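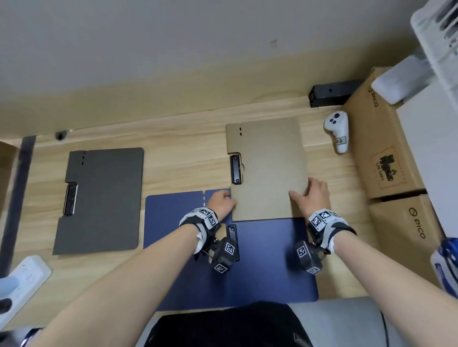

Figure 4-1. Clipboard folders in gray, navy blue and tan on a desk.

Section 4. Setting Up the Paper Records Station

4.1 Purpose of this section

This section explains how to prepare a paper records station for use with the Skama Records System. It applies to every office that keeps signed paper forms alongside its electronic register. Offices that have moved to electronic forms only should go directly to Section 6.

The station is the place where incoming forms are received, checked, numbered and held until they are filed. A form that has not passed through the station is not part of the official record, even if its contents have already been typed into the register.

Set-up must be carried out by the Records Officer or by a person the Records Officer has named in writing. Allow one full working morning. Do not begin if forms from the previous system are still waiting to be filed.

4.2 Before you begin

Confirm that the following items have been delivered:

Clipboard folders for current work
One numbering stamp and one ink pad
One bound receipt log (100 pages)
Blank index cards
Divider sheets, printed A to Z
Storage boxes with lids
One lockable cabinet with two keys
The office code letter issued by Lullham Records Services

The office code letter is sent separately from the other supplies. If it has not arrived, stop and contact the supply desk. Numbers issued without an office code cannot be corrected later and the forms must be stamped again.

Note: Offices supplied from the Mfinanga depot receive index cards in two packs. Open only the first pack during set-up.

4.3 Choosing a location

1. Select a desk with a flat, dry surface and enough room to lay several folders side by side.

2. Keep the desk away from open windows, heaters, sinks and areas where food is prepared.

3. Place the lockable cabinet within reach of the desk. Staff should not have to carry unfiled forms through a public area.

4. Check the lighting at the time of day when most forms are received. Pencil entries must be readable without a lamp.

Caution: Do not set up the station on a public service counter. Personal details on the forms can be read from the visitor side.

4.4 Assigning folders

Each folder holds forms at one stage of work. The stages are Received, Checked and Ready to File. An office may assign any color to any stage, but the choice must be written on the inside cover of the receipt log and may not be changed before the end of the filing year.

1. Decide which folder will be used for each stage.

2. Write the stage name on a label and attach it to the front of the folder.

3. Place a blank cover sheet under the clip of each folder. The cover sheet protects the first form and carries the date on which the folder was last emptied.

4. Enter the folder assignments in the receipt log and sign the entry.

Note: A clip should hold no more than 40 sheets. Thicker stacks slip and the lower sheets may tear at the top edge. When a folder reaches the limit, move the forms to the next stage or open a second folder with the same label.

Forms that cannot be processed, such as those with a missing signature, are not kept in any of the three stage folders. Place them in a plain envelope marked Query and follow the procedure in Section 5.

4.5 Preparing the numbering stamp

Each form receives a record number made up of the office code, a dash and a running number. The stamp supplies the running number only. The office code is written by hand in blue or black ink.

1. Open the side cover of the stamp and remove the paper strip.

2. Turn the number wheels with the plastic stylus until they show the first number in the range assigned to your office. The range is printed in the office code letter.

3. Close the cover. Make a test print on scrap paper and compare it with the letter.

4. Turn the wheels back by hand if the test print has moved them forward.

5. Record the first number, the date and your initials on page one of the receipt log.

Each office is issued a range of 4000 numbers. Request a new range when fewer than 100 remain. Requests normally take a week to process, and the station must be closed to new forms if the range runs out.

Caution: Never turn the wheels with a pen, key or other metal object. Damaged wheels print unclear numbers, and the stamp must be replaced at the expense of the office.

4.6 Preparing the storage boxes

1. Fold the boxes as shown on the base panel and press the corners firmly into place.

2. Insert one set of divider sheets in each box, with the tabs facing forward.

3. Write the office code and box number on the short side of each box. Leave the lid blank - lids are often exchanged between boxes during retrieval.

4. Place the boxes in the cabinet in number order, starting at the top left.

5. Lock the cabinet. One key is kept by the Records Officer. The second key is sealed in a signed envelope and held by the office manager.

Boxes must not be stored directly on the floor. Where a cabinet has no raised base, leave the lowest shelf empty.

4.7 Testing the station

Complete the following test before any real form is accepted. Use 5 blank forms marked TEST in large letters.

1. Enter each test form in the receipt log and place it in the Received folder.

2. Check each form against the list in Appendix B, initial it, and move it to the Checked folder.

3. Write a dummy number in pencil on each form. Do not use the stamp, as this would use up part of the assigned range.

4. Prepare an index card for each form and move the forms to the Ready to File folder.

5. File the forms behind the correct divider sheets.

6. Ask a second member of staff to find each form using the index cards alone.

If any form cannot be found, review the index cards for spelling errors and repeat the test from step 4. When the test is complete, remove and shred the test forms and their index cards, and rule a line across the receipt log under the last test entry.

4.8 Daily closing

At the end of each working day, clear the desk. All folders, the stamp and the receipt log are to be locked in the cabinet, including on days when no forms were received. The person closing the station writes the last number used in the log and signs beside it. If the number does not agree with the number of forms received, the difference must be explained in the log before the next form is stamped.

4.9 Questions and supplies

Questions about set-up should be sent to Rehema Nyamweya, Records Support, at the Idon office. Requests for replacement stamps, new number ranges and additional folders should be sent to Mwanahawa Kinyua at the supply desk. Please state your office code in all messages.

Section last revised March 6, 2021. This version replaces the loose sheets sent to offices in February, which should be removed from the manual and destroyed.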